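Print this page | E-mail this page
December — posted by Arkis cell support

Ticket 116: insertion stops short at Divden board, position 4

Predard controller raises a force-limit fault during module insertion. The arm halts with the part still gripped. Fault clears on reset and returns within 14 cycles.

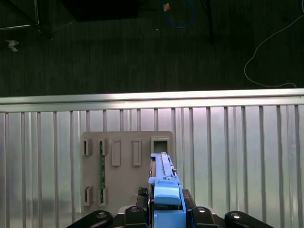
Approach offset is the first suspect. The taught point dates from before the board was remounted. The blue finger section comes up to the square socket at the upper right, so an error of up to 2 mm puts it on the socket wall. Re-teach from the socket, not from the narrow slots.

Offset corrected, force limit left at default. Fault returned on the night run. 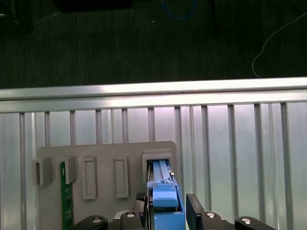
Sabbagh replied that the limit should stay where it is — raising it hides a bad angle and can crack the carrier. They asked for the wrist tilt log.

Log sent. Tilt drifts after each reset.
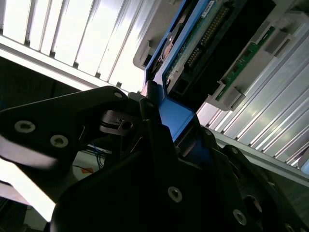

Last modified: December, 14:02

Wrist re-zero added to the reset routine. Keep hands out of the cell until the arm reports home. Ticket stays open.

Contact Arkis support | Copyright Arkis | Back to top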